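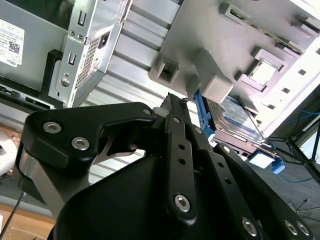
Grutley Repair & Reuse Team: Bench Talk

Search this site
Enter keyword
Go

The head of the repair bench at Grutley has a rule about computer cases, which is that the side panel comes off before the kettle goes on. "Once you've got a tea in your hand you'll find reasons not to open it," she says. "There are always reasons. It's a desktop computer from an office. You know what's in there, and a fair bit of it is carpet."

We meet in the back room at Mokgethi House, where the old office machines end up. January is the busy month. Firms buy new ones with whatever is left in the budget, and the old ones arrive on a trolley with one good wheel. There were 77 in the last lot. Of those, 35 went out again to schools and charities, which she calls a decent year and her manager calls "room for growth".

A lot of them are Dells. She has no strong feelings about this. "They open. That's all I ask of a computer at my age. The label's on the metal, it's got the little square code and a great deal of tiny writing, and it's upside down whichever way you put the case on the bench. I used to turn the case round. Now I turn my head."

The drive is the part that matters, and she is brisk on the subject. It comes out first, it gets wiped or crushed, and it is written in the book. The holders tend to be blue, at least on the ones she sees most. "Blue means you're allowed to touch it. People who've never opened a computer are very relieved by that. You can see their shoulders drop."

And the panels? She sighs. Panels are kept in a stack by the door, and the stack is a sore point. "Every panel in that pile fits a case in this building. Just never the one you're holding." A labelling scheme, named Clirnedura after the spreadsheet it lived in, lasted 7 weeks. The stickers were very good stickers. They are still on the panels, and they refer to a shelf that has since been taken down.

She learned the work at Tramitz, a shop that mended televisions until people stopped having them mended. It gave her patience and a dislike of sheet-metal edges. "You get cut once and you're careful for a month. Then you get cut again." She reckons on 30 minutes for a machine that behaves. For the other kind she doesn't keep a figure, and would prefer that I didn't suggest one.

I ask what she does with her own computer when it slows down. "Shout at it," she says, and goes to put the kettle on.

Related items
Which screws go in which tub (revised again)
Wiping drives: what we write in the book
The trolley: an update
Donating office machines to Grutley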